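Specify the joint, then the slab

Most arguments about public paving concern the surface: stone or concrete, light or dark, large unit or small. I think this is the wrong place to spend the meeting. In July I read the maintenance records for the Stonemlow precinct, laid in 2000, and of 229 logged defects only 32 concerned a broken unit. The rest were joints, bedding and edge restraint.

Large-format units make this worse. A big slab spreads load well while its bed is intact, but once fines wash out at one corner it rocks, and each footstep pumps out more.

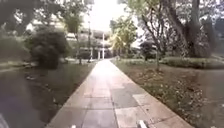

Tender documents still give the joint one line. Droltach's standard specification allows 3 pages for color matching and a single sentence for jointing mortar. I would reverse that. State the joint width, the bed grading and the drainage fall - and require a trial panel before any stone is ordered. Contractors will price it higher. They should, given what it costs to lift and rebed a path later.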